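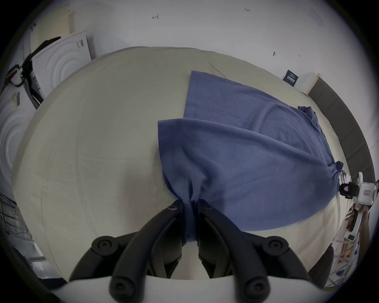
How many shirts does a robotics club need before it can start on folding?

One is enough for the first month, as long as it's a plain T-shirt in one solid color that nobody minds having pinched and dragged around all evening.

December
By Ludivine Lacroix

Search tips Go

I have been helping with the Monamthorpe student robotics club for a good while now, and this year's project is household chores, mostly laundry and bed-making, done with hand-held grippers while the arm is still being built. People write in asking how we set things up, and I always promise them a proper page and then forget, so I finally sat down with a pot of tea and wrote out what we do on a Tuesday evening.

Start with the table. Put a plain cloth over it and pull it fairly smooth, but don't fuss over every last crease. We like a light cloth under a darker shirt. Whoever is reviewing the recordings later will be able to tell hem from tablecloth without squinting, and so will you when you're tired.

Pick up the shirt by the hem first. Collars look tempting because they stand up so nicely, and every new student goes for the collar, but it's thick and springy and tends to slide out. Come in low, take a small pinch near the seam, and stop for a breath before you lift. If you've grabbed both layers when you wanted one, let go and try again – there is no prize for saving a bad pinch.

Between rounds, give the shirt a good scrunch and drop it. Students get very neat without meaning to, and after an hour the "messy" shirt is practically folded already! We had 300 rounds in the Brunet folder last spring and had to set aside 102 of them for this very thing, which made for a glum evening and a lot of cookies.

Check the screws on the fingers before you begin and again at the break. Keep the right hex key on a string. I'd also keep a roll of painter's tape handy, and a pencil for notes.

Once the shirts are going well, move on to bedding. A small blanket on top of a made bed is a good second exercise, and far harder than it looks. Hold the handle loosely, keep your elbow off the mattress, and agree out loud who is moving first when two grippers are working together. We say "ready" and "going," and it feels silly for ten minutes or so.
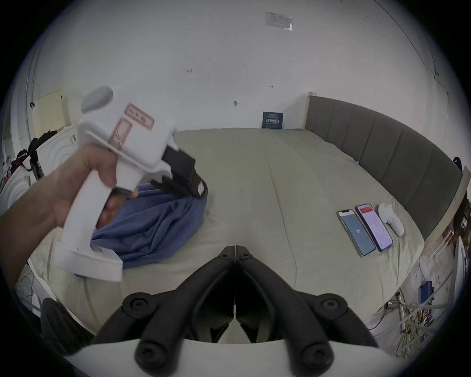

Guangming Xiao wrote in to say that I have the order wrong, and that beginners ought to do blankets before shirts: "A blanket has no sleeves to lose. Let them get used to big soft things, then give them the T-shirt." He may well be right. We tried it his way with the new group and they were certainly more cheerful, though their pinches were on the greedy side when they came back to the shirts, and it took a couple of weeks to get them taking small bites again.

Last thing, wash the blanket and the shirts now and then, and skip the fabric softener. Ours went slippery after a load with softener in it and the gripper pads wouldn't hold a thing until we'd washed it all twice more.

Related tips
Labeling chargers so they come home again
Pletden workshop: quieting a squeaky wheel
Storing 64 small parts in one drawer
What to pack for a club demo day
Getting tape residue off painted walls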